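Home Ask Topics Robots & Automation Members Log in

Can a robot arm clear a kitchen counter yet?

Felicja Borkowska
14/05/2023
I run a small lunch place and most of the closing work is picking things up and putting them somewhere else. A dealer quoted me 1230 a month to lease an arm with a two-finger gripper. Has anyone seen one handle mixed clutter without a person standing by? I don't need it to be fast.

Igor Laskowska
Not for that money. I test pick-up tasks in simulation at Traver and we try them there long before any hardware moves.

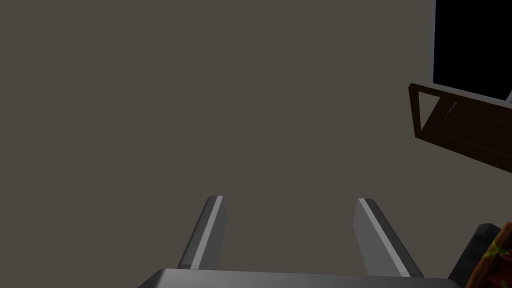
Clutter is harder than it sounds for a two-finger hand. Cups and boxes are fine, mostly, if they stand apart and the arm can come straight down on them. Two flat fingers held wide like these need clear space on both sides of whatever they close on, and something like the slatted wooden piece on the right makes you choose between the rim and the slats. Soft or patterned things pushed up against other gear are worse. My last batch was 300 tries on a crowded counter, and the failures were nearly all items touching a neighbor. Ask the dealer for a demo with your own dishes - stacked the way your staff leaves them.

Govindasamy
We had one for 7 months. Good at moving the same tub from the same spot. Sent it back in August. Get a dishwasher with a conveyor.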